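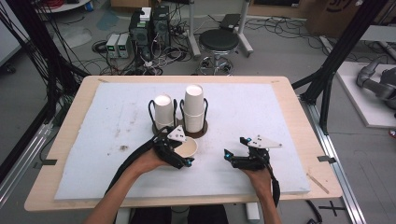 Culum hand-held gripper trials, tabletop set

What this is

Recordings from a comparison of two fingertip types on the Culum hand-held grippers. The operator holds one gripper in each hand and works at a table with cups and small bowls. There are 207 recordings in this release: 133 with the Besus tips and the rest with the Susetix tips.

Layout

trials/ one folder per recording
tips.csv which tip was fitted, by trial number
notes.txt operator notes, mostly short
calib/ calibration files, one per gripper

Tasks

bowl_move: close on the rim of the bowl, lift, set it down elsewhere on the board
cup_single: take one paper cup off a stack in the holder
cup_return: put the cup back on the same stack

The left gripper does most of the bowl work. Either side may be used for cups.

Known problems

Trial 24 has no right gripper data – the cable came out and we kept going. The first 2 trials use an older calibration and should be left out of any timing comparison. Paper cups sometimes come off in pairs; these are marked "double" in notes.txt and counted as failures.

The foam board was not swapped between tip types, so its marks are no use for telling sessions apart. Use tips.csv.

Not included

Arm playback on the Ongart controller. That will be a separate release, probably in December.

Contact

Montserrat Sarmiento for the recordings, Chalerm Thepsuriya for calibration and file format.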